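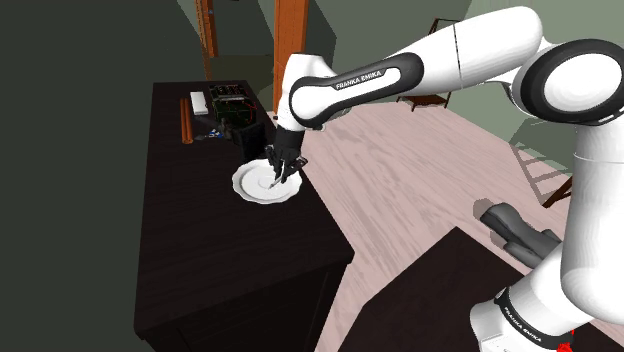 Plamance is a simulation package for training and testing tabletop manipulation policies across more than one kind of hand. It grew out of a research question at Voststead: if a policy learns to handle small objects with one end effector, how much of that learning carries over to another? Each task is built as a furnished room with a work surface, a set of props and one or more rendered viewpoints. Thin objects lying on dishes get a lot of attention in the task list. A small silver utensil at an angle across a scalloped plate, with two black fingers lowered around it, leaves little clearance for a bad approach, and the plate's raised rim makes a flat sideways grasp hard to plan.

The package ships with 600 task layouts. Of these, 551 are open for training and the rest are held back for evaluation. Layouts vary in furniture, floor and wall finish, prop selection and the position of the arm base. Props can be swapped without rebuilding the room. 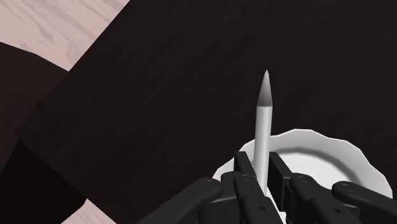
Hand models are loaded as separate modules. Parallel grippers and multi-fingered hands use the same task definitions and the same scoring, so results can be put side by side. A policy outputs a target pose for the palm or wrist plus a grasp code, and a small decoder turns the code into joint targets for the hand in use. Only the decoder is retrained when the hand changes. Siiri Grigaitė and Wahyudi Goh wrote the first version of the decoder, and it is still referred to in the configuration files as the Goh layer.

In our own tests, a policy trained with a parallel gripper and moved to a five-fingered hand finished 78 percent of the held-back tasks after decoder retraining. Long, narrow objects did better than we expected. Soft objects did worse, and we don't recommend using the current release to draw conclusions about cloth or bags.

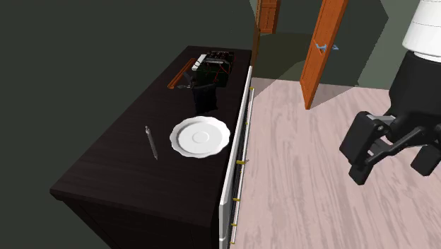 Clutter is set per layout on a scale from 1 to 6. At the low end the target has clear space on all sides. At the high end, other props stand close enough that the hand has to come in from a limited range of angles. Contact with a prop other than the target is logged with its time step and peak force, and the user decides whether it counts as a failure.

What is included:

Task layouts with furniture and props
Gripper and hand modules
Decoder training scripts
Baseline policy weights
Scoring tool with contact log

Plamance runs on a single workstation with a supported graphics card. Rendering can be turned off for faster training from state alone. Academic licenses cover one research group and include updates for the length of the license. Commercial licenses are handled by Bredden.

The method report, by Panagiotis Rallis and Larasati Nasution, is supplied with the download. For license terms or help with adding a new hand module, contact Pilar Tapia at the Voststead support desk.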